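Padside Benchtop Conveyor: Questions We Get
Maintained by Bernice Owusu, customer support, Viltongate

What is the Padside, in one sentence?
A small belt conveyor for moving small parts across a bench to somebody who would otherwise have to reach for them.

Will it carry my parts?
If they're switches, buttons, terminal blocks or anything else that fits in your palm, yes. The load limit is up to 6 pounds spread along the belt. One customer asked about a bowling ball. Please don't.

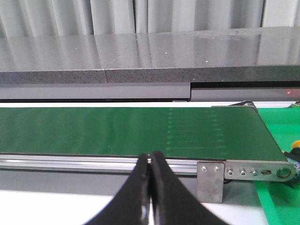

Belt wear is the subject of half our mail. People see a mark and assume the end is near. A few faint pale streaks on the green, like the ones toward the right end of this belt, are no cause for a phone call. Frayed edges are. So is a belt that wanders toward one side, and you should stop it before it gets where it's going.

How do I clean it?
Damp cloth, mild soap, belt stopped. The rail can have the same treatment. We tested the Mendonça citrus degreaser in August and the belt stayed tacky for 3 days, so that one is off the list, however nice the shop smelled.

Why do my push buttons roll?
Round heads roll. Lay the switch on its side with the flat of the contact block down and it will mostly behave.
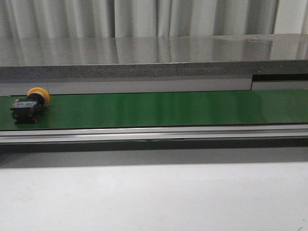 If it still wanders, slow the belt. The dial has settings below "fast," a fact our returns department would like more widely known.

Can I get the belt in another color?
Green. We looked into gray, and the supplier wanted an order of 2,000.

What should I put next to the belt for finished parts?
A shallow tray with a raised rim. Drurkorano sells one, and so does any restaurant supply store. Skip deep bins unless you enjoy fishing for terminals. 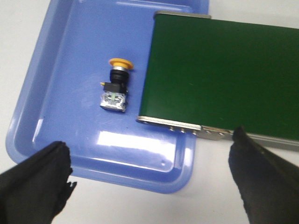 Yellow-capped pushbutton in a light blue tray, next to the conveyor.

Where do I find the replacement belt?
Ask for part 511. The old number stopped working on December 14, 2020, but we still get orders for it, and we still fill them, with a sigh.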